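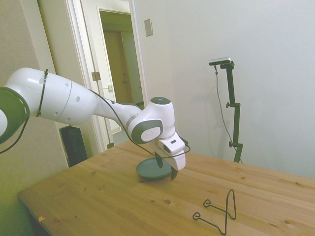 Plerkix: plate-to-stand, the README

Hi! I'm Adjoa Adjei and this is the repo for Plerkix, the little control and perception stack I use to get an arm to pick a plate up by its rim and set it on a wire display stand. If you landed here from the Lellent planner page, welcome, you want the "planner" folder and can skip most of this.

What's in here

perception/ - finds the plate and the stand in the depth image. The plate is easy (fit a circle to the rim, done). The stand is a pain! Thin black wire gives you a handful of depth points on a good day, so I find it in color first and only use depth for the tabletop underneath.

planner/ - a thin wrapper around Lellent. It wants a rim point, an approach angle and a stand pose.

control/ - the last bit of the descent, with one finger on each side of the rim. It creeps down and stops on contact force.

data/ - 200 episodes, with color, depth, joint states and gripper width. 28 of them are failures and I left them in on purpose, they're labeled.

Getting it running

Copy costello.yaml to local.yaml and put your own camera pose in it. Please don't skip this one, I lost a whole afternoon to somebody else's numbers. Then run calibrate, then run hover_check, which parks the open fingers over the near rim and waits for you to press a key. If the fingers aren't straddling the rim, stop there and calibrate again.

The control loop runs at 100 Hz. Slower might work, I haven't tried.

Known problems

Shiny plates break the circle fit. Matte ones are fine.

If the stand is turned more than 23 degrees away from the camera, the peak of the loop gets mixed up with the feet and the plan comes back upside down (fun to watch in the simulator, less fun on a table).

The Hernthorpe branch has a newer stand detector, but it doesn't load old episodes yet. Pull requests very welcome - small ones get read first!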